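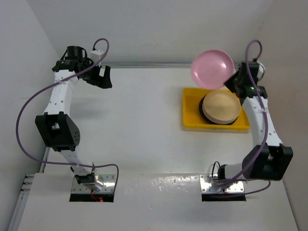
Right arm with the pink plate, left arm waiting its turn

Two-arm bench build: plate stacking (sort of) working!
Board: Workshop Builds

flosura_bench
Posted 2/21/23

Right, long overdue update on the twin arms. Both are bolted down now, both talk to the same computer, and the right one will pick a plate up by its rim and hold on to it! I can't tell you how pleased I am. I've been making tea in the kitchen and doing the pinch with my own fingers to see where I'd grab.

The job I've set them is a small one. Take the plates to the yellow tray and stack them. I want to get as far as the left arm passing a plate over to the right, but that's a way off and at the moment the left one mostly hovers.

For those who asked in the last thread, the sequence is still just saved positions with a slow move between each pair. I started with 4 positions per plate and I'm now at 19, and yes I know that's silly. Most of the extra ones are in the tilt. If the arm levels the plate too early it catches the one already on the tray, so it stays steep nearly all the way over and only flattens out at the end.

Cable question for anyone who has been through this: the purple ones come out at the wrist and I've left them in big loose loops. Would you clip them down along the links?

plelness
Lovely tidy bench. Clip them, I would. I left mine loose on a single arm and it worked its way round the elbow during a long run and pulled the plug half out of the wrist. Two clips per link, bit of slack at each joint, done.

trerkesard
Disagree with plelness, sorry. Clip them to the links and you've put all the bending in one short bit of cable right at the joint, and that's where it will break. A big loop spreads it out. Mine have been loose since August and still fine. What I would do is run the wrist right round to both ends of its travel by hand, power off, and watch where the loop goes.

plelness
Two arms side by side though. A loop that swings wide is a loop the other arm can catch.

trerkesard
Then keep them apart in the code until the handover is sorted.

flosura_bench
Ha, I can see both sides of that. They're far enough apart for the stacking, so I'll leave the loops for now and think again when I get to the handover. Will do the power off test tonight, good shout.

Back to the plates for a minute, as the approach is the bit I've learned most from. I had the fingers coming in from straight above and it was hopeless, they'd land on the rim and shove the whole plate along the bench. Coming in low from the side with the jaws open is far better.

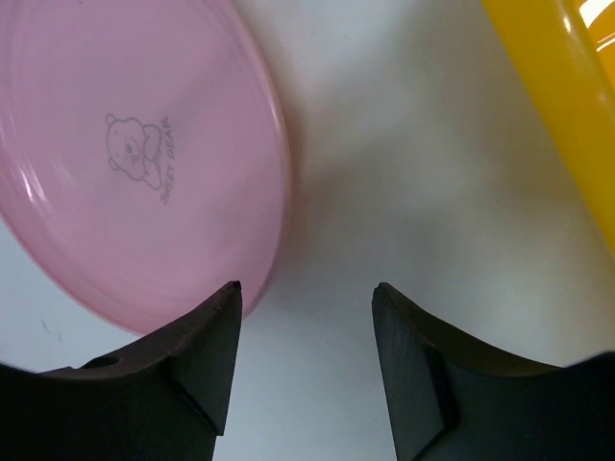 The tips are tapered, so there's a fair chance of getting one under the edge if the height is right. Too low and you scrape the bench, too high and you just nudge the plate away. I've been changing the height in tiny steps and writing every one in a notebook like a schoolkid. It's brilliant fun when it goes in clean.

I've also been wondering about using the printing on the plate to tell which way round it is. It has a little teddy bear in the middle and SWEET DEAR next to it, all in thin grey lines. Worth a go or daft?

ristic_garage
Daft, but nicely so. It's a round plate! It doesn't matter which way round it is, you only need the centre. Fit a circle to the outer rim and ignore the bear. Thin grey on pale pink will give you grief every time the light changes.

Also, 19 positions is too many. Work out the path as an arc and store the start, the end and the tilt. You'll thank yourself when you move the tray.

flosura_bench
Fair point on the round plate, I feel a bit of a wally. Less sure about the arc. I tried one early on and it took the plate straight through where the other arm wanted to be. Saved positions are clunky but I know exactly where everything will go.

plelness
I'm with flosura on that one. Get it working the clunky way first and make it pretty afterwards.

ristic_garage
Until the tray gets knocked and all 19 are wrong.

trerkesard
Couple of stops screwed to the bench for the tray to sit against would sort that for pennies. What are you doing about glare on the plates? The rings on that rim must throw highlights all over a circle fit.

flosura_bench
Oh I like the stops idea, got some offcuts that would do. Nothing done about glare yet. I was going to try tracing paper over the lamp first and see how far that gets me. Will post the notebook heights when I've typed them up, my handwriting is shocking.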